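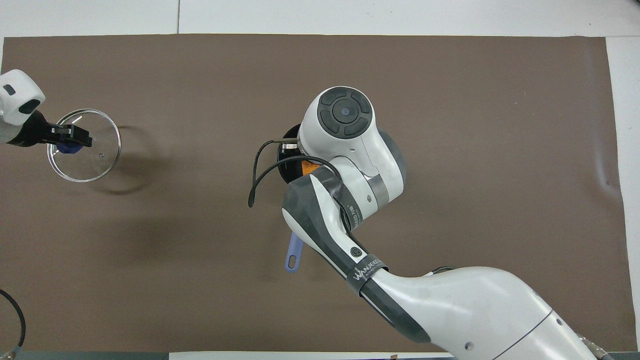
5/18/21

Second go at the narrow-web press with the Favia ink set. Ran 2,084 labels on the semi-gloss stock before lunch and the cyan stayed put the whole way, so I'm calling the February banding problem closed unless it comes back. Magenta is another story. It starts clean, then I get a faint light streak down the left lane, always the same spot, maybe a finger's width in from the slit line.

Shaohua Xu thinks it's the wiper. I thought it was air in the line, so we bled the line first (my turn to be wrong!) and the streak came right back at label 358. Put in a new wiper blade after that and got 1,421 good ones in a row. Then I had to stop anyway to change the roll.

Settings for whoever runs it next: web speed at 80 percent, dryer one notch up from where the Eden job left it, tension alone please. I fiddled with the tension last week and spent an afternoon getting registration back.
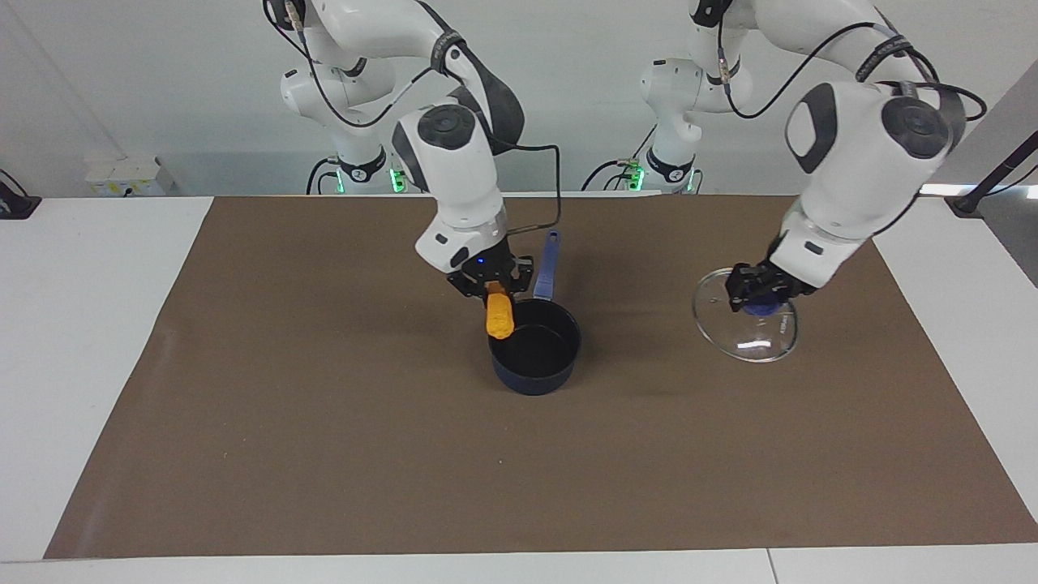 The Illbridge stock is still curling on the rewind. Not badly, but enough that the applicator doesn't like it — the leading edge lifts and you get a bubble. Tried it with the core flipped, no change. Shaohua wants to leave a roll out overnight with the wrap off and see if it relaxes. Fine by me, there's one on the shelf by the die rack with my initials on it, don't use it up.

Die number 4 has a nick. Cuts okay on paper, leaves a hair on film. Asked Fang for a price on regrinding and haven't heard.

To do: nozzle check first thing, before the heads warm up. Save the printout this time and tape it in here. Order two more wiper blades, we're down to one. Also look at the waste tray, it's fuller than I'd like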